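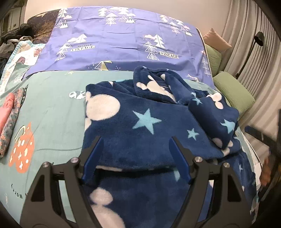 Siham Cherkaoui wrote in after the first part of this review to say that her pair let go of a quilt at the third fold, every time, and that the display still reported a good hold. She asked whether the fault was in the pads or in the software. After 30 hours with the Vandell two-jaw hand-held gripper on bedding, my answer is mostly the software, with some help from the pads.

The fault is easy to reproduce. Close the jaws on one layer of fleece and the grip estimate is sound. Close them on a folded edge, where two or more layers can slide over each other, and the pads hold the outer layers while the inner ones creep out. Motor current stays above the threshold throughout, so the controller logs the grasp as secure. I recorded 3,268 closures on blankets and sheets. Of these, 1,019 ended with at least one layer lost, and the slip warning came on for 900 of those. The remaining 119 were silent.

A silent slip matters more than the total. The log is what most buyers will use to train or check an arm, and a false "secure" flag goes straight into that work. I would not use the flag as a label on layered cloth without checking it against video. 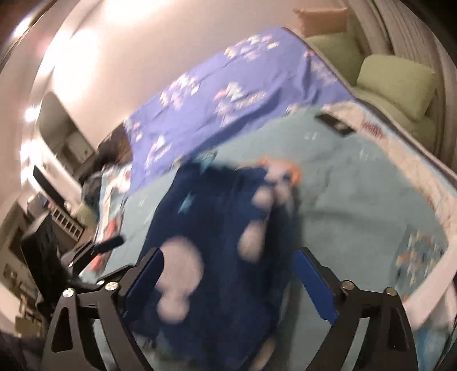 Jaws over printed bedding, blue contact pads fitted.

The pads are the second issue. They grip well at the tip and poorly toward the root, so a thick fold pushed deep into the jaws is held worse than one pinched at the end. Steleck sells a softer replacement pad. I fitted a set and the silent slips became less frequent, but the softer face marked within days and one corner began to lift. Use the stock pads and shorten the bite.

There is also a safety point. After a slip warning the jaws re-close on their own, at full speed, with no delay. Anyone reaching in to straighten the cloth has fingers in the gap at that moment. Mine were pinched once – no injury, but the force was higher than I expected. Automatic re-closing can be turned off in the second settings page, and it should be off by default. I reported this to Vandell in August. Dirk Lindemann replied that a delay is planned for the next firmware and gave no release date.

Build quality is otherwise good. The pivots have stayed tight and the linkages show no play.

Recommended for single-layer cloth and rigid objects. For folded bedding, wait for the firmware.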